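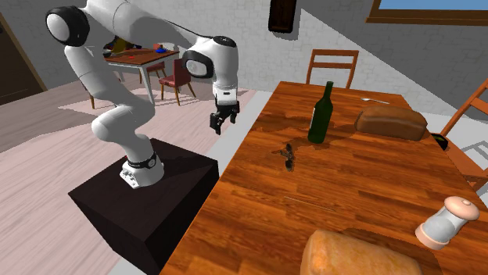

Thursday, late. Pickup swap on the Trinus lap steel, round two.

Old bridge coil reads dead, so out it came. Wound a new one by hand to 3000 turns, lost the wire once (my own fault, I was singing along to the Dremville tape) and spliced it. Potted it, let it sit through lunch, and it still hums a bit near the desk lamp! Gillespie Cairns says try a shield under the cover first, before I go unwinding anything.

Strung it up in C6 and it has a lovely sweet top end, maybe too sweet for the Leltodus set in April. Swapped the tone cap twice and liked the first one better, so that's back in.

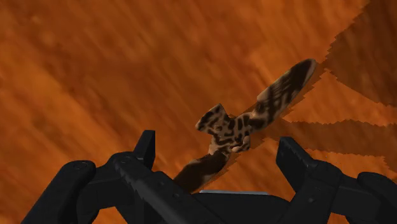

Still to do

Copper tape for the cavity. Ask Yan for the 4 short screws I lent them. Nut slot on the low string buzzes, file it or shim it, haven't decided.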